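Running a Small Bakery Counter
Week 4 handout: Portioning, Pricing and the Morning Rush
Instructor: Desta Demissie

Welcome back, everybody, and thank you for the lovely questions last Tuesday. I promised I would write up the part on pricing because we ran out of time (my fault, I got going on the subject of day-old bread and couldn't stop). Please read this before you start the homework, and bring a calculator next time if your phone battery is as unreliable as mine.

1. Where we left off

Last week we talked about the difference between what a thing costs you and what it is worth to the person on the other side of the counter. Those are two separate numbers and you need both of them. Most new owners know the second one fairly well, since they have been customers all their lives, and they guess at the first. I guessed at it myself for my whole first year at the Undetton shop, and I can tell you that I was selling one kind of almond roll at a loss the entire time and feeling very proud of how quickly they went.

The ingredient cost is the easy part. You weigh what goes into a batch, you work out what each ingredient costs by weight, and you divide by the number of pieces you can really sell, leaving out the broken ones and the two you ate.

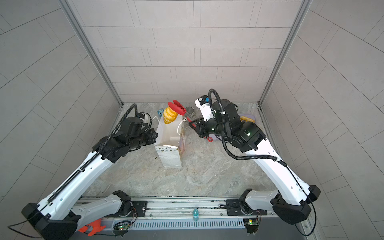

Then comes labor, and this is where people get shy. If you are the one doing the work, you still have to pay yourself on paper. Write down an hourly wage you would be willing to offer a stranger and use that. Count the mixing, the shaping, the frying or baking, the cleanup and the time at the counter. Don't count the hours when the dough is resting and you are free to do something else.

2. A worked batch

Let's take the ring donuts from the Valdovinos exercise. Suppose your flour, eggs, milk, sugar, yeast and frying oil come to $28 for the batch, and you get 122 donuts you can put on the shelf. Twenty-eight divided by 122 gives you 23 cents each, rounded to the nearest cent. Lovely! Now everybody wants to charge a dollar and go home happy.

But we haven't paid anyone yet. Say the batch takes two people two and a half hours each, so five hours of work, at $18 an hour. Five times 18 is $90, and 90 divided by 122 is 74 cents. Your donut now costs 97 cents and we haven't touched rent, electricity, insurance or the bag it goes home in.

Bags are worth a word of their own. A plain one costs very little, a printed one costs more, and the price drops quite a bit if you order enough of them and have a dry place to keep them.
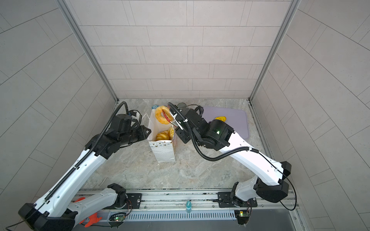
For rent and the other fixed costs, add up the month and divide by the number of pieces you expect to sell in it. If your fixed costs are $1,574 and you sell 3,148 pieces, that is 50 cents for every piece, whether it is a donut or a dinner roll. Some of you will want to load more of it onto the expensive cakes, and that's perfectly reasonable – we'll look at how to do it in Week 6.

So the donut stands at $1.47 before the bag and before a penny of profit. I know this part is discouraging. Take a walk, have some tea, and come back to it.

3. Setting up the counter

These are the habits I'd like you to have in place before your practice shift at Pollier:

Put your fastest sellers closest to the register, even if they aren't the prettiest things you make.

Keep one serving tool for each tray, and set a clean spare within reach for the moment somebody drops one.

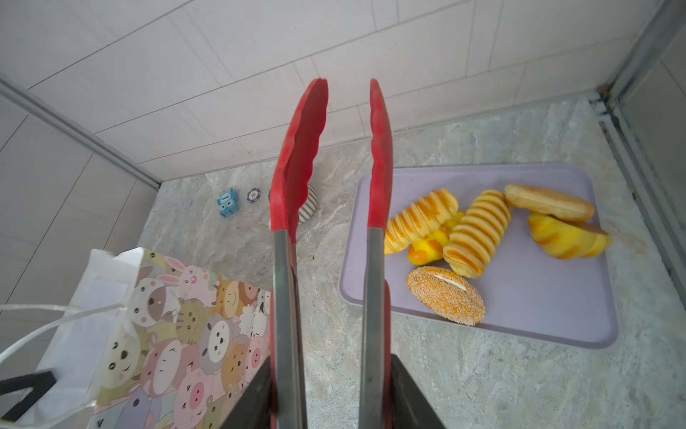
Write every price where it can be read from the back of the line.

Make up your change drawer the night before, with plenty of quarters.

Decide ahead of time what you'll say when something sells out, and offer the customer one other thing by name.

4. Homework

Choose one item you already bake at home and work out its full cost the way we did in section 2. Use real receipts if you have them. Then visit a shop near you in the first hour after it opens, buy something small, and watch how the line moves for as long as you can without being a nuisance. 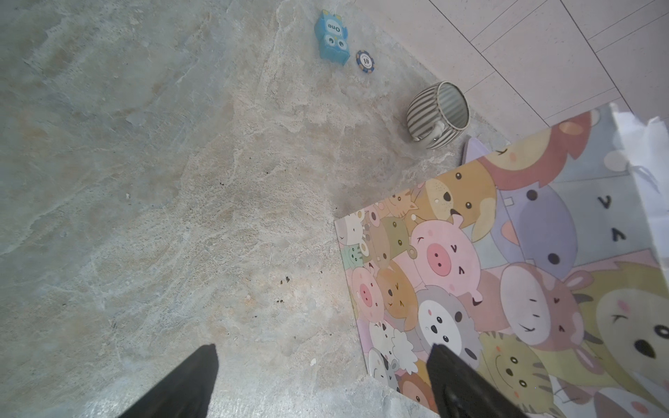 Write me a page on what you noticed: how people decided, where they got stuck, whether anybody gave up and left. Spelling doesn't matter to me, but please show your arithmetic, including the parts you crossed out.

If you're using the Jornska costing sheet, fill in the yellow column only. The practice shift begins at 6:30 in the morning and the side door will be open. Wear flat shoes and eat something first.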